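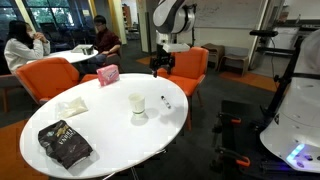
The July test table, with the gripper parked above the far side between runs.

I have been putting off this post for a while. Several people asked which gripper I ended up keeping on the arm, and the short answer is that I kept the plain two-finger one and changed the fingertips. The long answer takes some explaining, and some of it only applies if you have the same sort of objects I do.

The arm is mounted on a mobile base. I won't go into the base much, except to say that it doesn't move during any of these runs. I park it beside the table and leave it there until the session is done. Everything below is arm and gripper only.

I compared three setups:

The Nulotell parallel gripper with its stock hard fingers.
The same Nulotell gripper with soft pads from Zaugg.
A small suction head from Clanddale.

All three were run on the same Drunley controller with the same camera. I had meant to try a second controller too, but the mounting bracket came with the wrong screws and I gave up on that for now.

The objects

I wanted things you would find lying around a break room. I have test blocks, and they are good for calibration, but almost anything can pick up a block. The main set was a paper cup, a marker, a black snack bag, a cream-white plastic packet, and a pink package in shiny plastic. They went on a white oval table, which was a mistake in one respect that I'll get to.

I didn't straighten the objects out before a run. The snack bag stayed crumpled and the marker went down at whatever angle it landed. I did keep them spaced apart, because I was testing grasping and not sorting through a pile. A pile is a different test and I would expect a different winner.

I logged 534 attempts in total over the sessions I'm counting. I threw out an earlier batch of runs where the wrist was set 12 millimeters too high in the configuration file. Those runs made the hard fingers look terrible and it was entirely my error.

Hard fingers

The stock fingers were better than I expected on the marker. They close square, the marker rolls a little, and then it settles. If the wrist rotation was off by a lot, the marker would pivot as the arm lifted, but it usually stayed in the grip.

The paper cup was the problem. The lowest force setting I could use without the gripper reporting a false close was still enough to fold the rim. An empty cup will survive that. I would not want to try it with coffee in it. Going lower on the body of the cup helped, but then the fingers had to come in from the side, and the arm doesn't have much room to do that when there are chairs pulled up to the table. I could have moved the chairs. I decided not to, as the chairs are going to be there in normal use.

On the snack bag the hard fingers either got a good pinch of the creased material or slid right off. There wasn't much in between.

Soft pads

The Zaugg pads slip over the existing fingers and take a few minutes to fit. They are thicker than they look in the catalog, so you lose some opening width and you have to redo the close position. I forgot to redo it the first time and spent half a morning wondering why the gripper kept stopping early.

Once that was fixed, the cup was fine. The pads spread the pressure and the rim kept its shape on most of the attempts. The bag was better too. The pads drag a fold of it up between them, and once they have a fold they hold on.

They are a bit worse on the marker. The pads bulge around it and it ends up crooked in the grip, which makes no difference if you are dropping it in a bin and a lot of difference if you want to stand it in a holder. They also pick up dust and need to be wiped. I started wiping them at lunch and again at the end of the day, and the late afternoon runs got noticeably more even after that.

Suction

I wanted to like the Clanddale head. On the pink package it was the fastest of the three. It comes straight down, makes contact, and lifts, with no need to work out which way the package is turned.

It could not do anything with the snack bag unless it happened to land on a smooth spot. The creases let air in. The cream packet was the same story with more failures. It has wrinkles all over and there is very little flat area to aim for. The marker was hopeless with the size of cup I had, and I didn't have a smaller one.

It is also loud. The pump sits close enough to the other tables that I only ran it early, before 9 a.m., and that is part of the reason it has fewer runs than the other two.

The camera and the white table

About that table. The cream packet on a white surface was the hardest item for the camera by a long way. One end of it is so close in color to the tabletop that the depth data was doing nearly all of the work, and a packet lying flat doesn't give you much depth. The segmentation would often find the creased part and leave off the pale end, so the grasp point came out well away from the middle.

Shadows were the other thing. With the big windows, the cup throws a soft shadow on the tabletop, and on some runs the shadow got included as part of the object. Raising the confidence threshold fixed the shadows and lost the packet. Lowering it found the packet and brought back the shadows. I settled on a value in the middle and accepted a few misses of each kind.

Putting down a dark placemat solved nearly all of it, but then the black bag became the hard one. I took the placemat away again.

Numbers, for those who want them

The padded gripper got 263 of the 534 attempts. The rest were split between the hard fingers and suction, with suction getting the smallest share for the reason above. That makes any straight comparison of success rates a little unfair, so I'm not going to print a table and have it quoted back to me. By my own log the order was pads, hard fingers, suction for the whole set of objects. For boxy packages alone, suction came first.

Cycle time was close enough between the two finger setups that I would ignore it. Most of each cycle is the arm getting into position, and that doesn't depend on what is bolted to the end.

What's on the arm now

The padded fingers. I have a second pair of pads on order so I can swap them when one set gets dirty. The suction head is in a drawer, and I may bring it back if I can find a bellows cup that copes with wrinkled film.

The log is at 691 attempts as I write this, counting the runs I've done since the comparison ended. Next I want to try the cup with water in it, starting with a small amount and a towel nearby.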